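Build log, February, evening

Two arms on the table now. The second set of Midel shoulder brackets finally went on after I re-drilled the plate, and both arms homed without complaint at the first try. Bansal driver boards on both sides, same firmware, same cable lengths. The long-handled utensils go into the bowl for the pickup test. Plate, fork and knife are the second layout, with the cup kept for both.
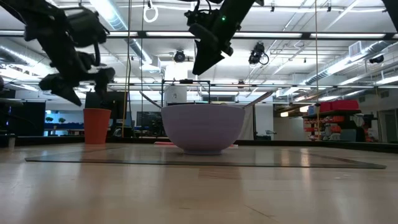
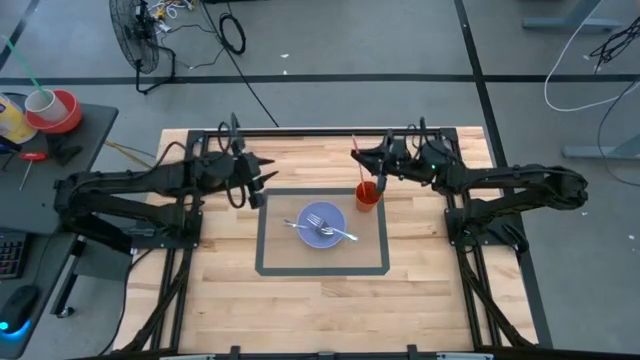 Calibration

Started with the left arm. Joint 4 was off by 347 encoder counts from the value I saved last month. I suspect the coupling set screw, which I had tightened by feel. Backed it out, cleaned the flat, put thread locker on it and tightened it with the torque driver. Re-homed, offset back within tolerance. Right arm needed nothing.

Reach between the shoulder axes measures 996 mm. The config file still had the old figure from the single-arm setup, so the planner had been keeping the arms farther apart than necessary. Changed it, reloaded, and ran the crossing path at quarter speed with my hand on the stop button. No contact. Ran it again at half speed, same result.

Grippers

Finger closing force is still too high for plastic cups. The Skavico controller only takes a current limit, not a force, and the curve is not linear near the bottom. I stepped the limit down until the fingers stalled under their own friction, then came back up 2 steps. That is the working value for now. It should be redone when the new finger pads arrive.

Flat cutlery is a different problem. The fingertips need to get under a fork handle, and a few tenths of a millimeter of height error is enough to miss. Handles that stand up out of a bowl are easier to approach but they roll when pinched.

Logging

The Rellis logger dropped frames again, up to 1267 in the longest run. The drops line up with disk writes. Moved the output to the internal drive and turned off compression. Have not repeated the long run yet.

To do: strain relief on the left wrist cables, print a new spacer for joint 4, order M4 washers, back up the config before touching anything else.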